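Left gripper not letting go after release, cloth folding sessions
Forum > Handheld grippers > Faults and repairs

jwbang_prutwood
Posted March 2023
Anyone else on the Hasenano pair seeing this. Left unit closes fine, I let off the trigger, jaws stay shut for a second or so then pop open. Right unit never does it. Only on thin stuff. Towels ok, hoodies ok.
Cleaned the pads, swapped batteries, rebooted the wrist strap. Same thing. Log says open command went out on time every time so the software thinks all is well. Meanwhile my cloth gets yanked across the bed and the episode is junk. Lost most of 200 takes on Friday before I caught it in playback.

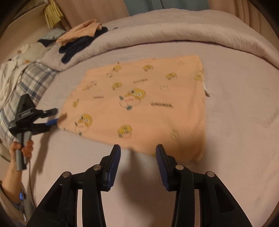 Worst on the corner grabs, where the left one pinches and the right comes in from the near side. If left hangs on while I pull away the fold is gone and I start over. Firmware is whatever shipped.
- Ju-won

oddsson_fan
Pads. Its always the pads. The blue ones get tacky once fabric softener builds up on them. Wipe with alcohol, not soap.

jwbang_prutwood
Did alcohol. Twice. Also swapped left and right pads over and the fault stayed on the left unit. So no.

malsoon_b
Check the pivot screws before anything else. We had two units at Astley do this, one screw had been overtightened at service and the linkage was binding near full close. Thick cloth never gets the jaws that far shut so you dont see it. Thin cloth you do.
Power OFF, strap off, then work the jaws by hand. If there's a stiff spot in the last bit of travel thats your problem. Back the screw off an eighth turn, try again.

tendril77
Please dont tell people to back screws off. Those are set with threadlock for a reason. Mine came loose in the middle of a session and the finger plate swung out and got me across the knuckle. Not deep but it bled on the sheets. Send it in.

malsoon_b
Fair on the threadlock, I should have said re-apply it. Still not shipping a unit away for three weeks over an eighth of a turn.

tendril77
Your hand I guess.

oddsson_fan
What about the cable? If the left one's drags on the bed it tugs the connector every time you reach. I had dropouts from that, looked just like a late release.

jwbang_prutwood
Taped the cable to my sleeve for an hour, no change. And a dropout would leave a gap in the log, there isnt one. Good thought tho.
Going to try the by-hand thing tonight, everything off.

kettle_lid
Side note, if it's holding on when told to let go you should stop using it near your other hand full stop. We have a rule, any late release and the unit is tagged out till someone looks at it. Ours has maybe 675 hours on it and has been tagged once.

jwbang_prutwood
OK so. Powered off, worked both by hand. Right is smooth all the way. Left has a definate stiff spot just before closed, you can feel it click past. Mal-soon called it.
Didnt touch the screws. Wrote to support, they want a video and the serial and said 7 working days for a swap. Unit is in a drawer with tape on it.

malsoon_b
Get them to say in writing which screw it was. Ours wouldn't tell us and the second one went the same way a month later.

oddsson_fan
ok not the pads. THIS time

tendril77
Thank you for not touching the screws.

jwbang_prutwood
Will post when the swap comes, prob April. If anyone has a spare left unit to lend till then PM me, I still owe 1000 folds on this batch and one hand isnt gonna do it.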